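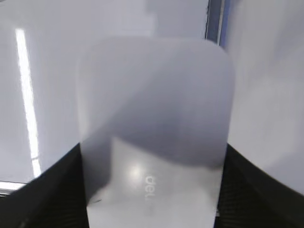

# Dilto G2 textured finger set

Replacement fingers for two-finger parallel grippers on the Matar wrist flange. Sold in pairs, black, with a fine surface texture on the inner faces. The set fits the current gripper body and the older one with the short adapter plate.

## Intended use

The G2 is made for smooth, curved plastic parts that offer no flat faces to clamp: computer mice, remote controls, small housings. The texture replaces the soft pad used on the G1. There is no adhesive layer, so nothing peels at the tip.

| Item | Value |
|---|---|
| Fingers per set | 2 |
| Screws per finger | 4 |
| Supported controller | Rudham, firmware 5 or later |
| Default close speed | 200 counts/s |
| Finish | Black, textured |

## Comparison with the G1

Both sets were tried at our Gostdale bench on the same arm, with the wrist camera in its standard mount. The test part was a light-colored computer mouse, gripped by its sides.

- The G1 pad held well when new. Grip fell off once dust had built up on the pad.
- The G2 needed a slightly higher force setting for the same part. Cleaning with a dry cloth was enough between runs.
- Both sets leave the part in view of the wrist camera. The G2 tips are darker, which makes the finger edges easier to find in software.

White parts on pale, glossy surfaces remain difficult for the camera with either set. Lock the exposure before teaching a pick - auto exposure tends to wash out the part outline. 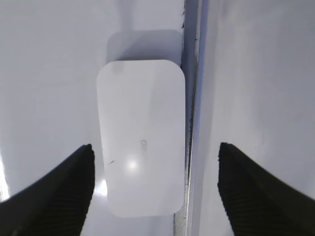 *Wrist camera view, G2 fingers open. The left finger is close to the part; the right finger is across the metallic strip.*

## Setup notes

Run the Rudham homing routine after every finger change. Center the gripper over the part before closing. An off-center close drags the part toward one side, and a seam in the work surface can catch its edge.

Finger screws are not included with the adapter plate - order them separately if you have the older gripper body.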